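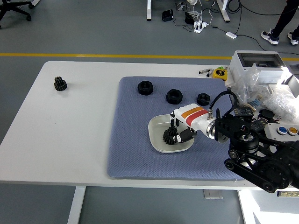

Gripper on the gear in the dish, hex nuts behind it on the mat

Grasp planner keeps choosing the dish instead of the gear

Posted by gearhead_piveck, December 2018

Hi all! I'm trying to get our arm to pick small black parts off a mat and out of a shallow white dish, and I'm going a little nuts (sorry). We segment the depth cloud, throw the clusters at the Toma grasp sampler, and take whatever scores highest. The hex nuts on the mat are fine. The gear in the dish is the trouble. I ran 50 tries and in 13 of them the planner put one finger outside the dish wall, so it was really planning to pinch the rim. The rest mostly look like the picture, fingers on the gear from above and the side, which I'm happy with.

I've already raised the cluster distance, and that just glued the gear and the dish into one big blob. Lowering it breaks the gear into crumbs because of the teeth. Is there a setting I'm missing, or do I need to write my own filter? We're on the Wonau driver if that matters.

mossy_kernel

I think it's your camera. Black parts are terrible for depth. Get a better camera, or paint the parts. We switched ours and most of the weird grasps went away.

tabletop_tess

I'd hold off on painting anything! Your clusters are purely geometric, and a gear sitting on the floor of a dish is touching the dish, so no distance value is going to split them cleanly. But you have black on white, so use it. Threshold the color image first, project that mask onto the cloud, and only sample grasps on points inside the mask. Grow the mask by 5 pixels so you keep the teeth.

Then (this is the part I skipped for way too long) don't throw the dish points out. Hand them to the collision checker as an obstacle. If you delete them the planner thinks the gear is floating in open space and it'll happily drive a finger through the wall. In Toma that's a separate scene cloud, not the object cloud, and it's empty by default.

Also check your approach angles. I penalize anything more than 10 degrees off vertical for parts in a container, and leave it loose for parts on the mat.

gearhead_piveck

The scene cloud was empty!! I never even looked. Filling it now and adding the color mask tonight. Does the obstacle cloud need to be refreshed before every pick, or can I grab it once at startup?

tabletop_tess

Every pick, if the dish can get bumped. I do it right after the arm moves out of the camera's way, otherwise you get the gripper in your obstacle cloud and every plan fails. There's a self-filter in the Dinach tools if you can't move clear first.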